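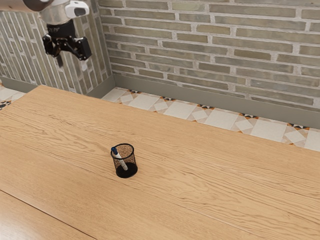 A robot arm above a table with a pen holder, in a computer simulation.

What Visitors Will See at the Robot Open Day

The Vastosbridge Science Center welcomes young visitors to its robot open day on October 11, 2019. Doors open to school groups first, and 200 places have been set aside for them.

What is a simulation?

A simulation is a kind of pretend world inside a computer. It works a little like a video game. The room, the table and the robot are all drawn by the computer, and a program works out how each thing should move. Engineers use simulations to try out ideas before they use a real machine. If a simulated robot bumps into a table, no one has to repair it.

How does a robot pick something up?

The part of a robot that grabs things is called a gripper. The one in the picture has two black fingers. To pick up an object, a gripper like this must move to the right spot, lower itself and close its fingers. People do this without much thought - a robot needs instructions for every step.

A mesh pen holder with one pen in it may look simple. For a robot, it raises several questions. Where is the rim? How far apart should the fingers be? How hard should they squeeze?

At the demonstration

Afonso Leitão of the education department will lead the demonstration in Room 104. He will show a simulated arm on the large screen and explain the commands it follows. Children may then suggest a command of their own - one per group, please.

Words to know

Gripper: the robot's "hand."
Command: an instruction given to a machine.
Simulation: a pretend version of something, made by a computer.

Children under eight must be accompanied by an adult.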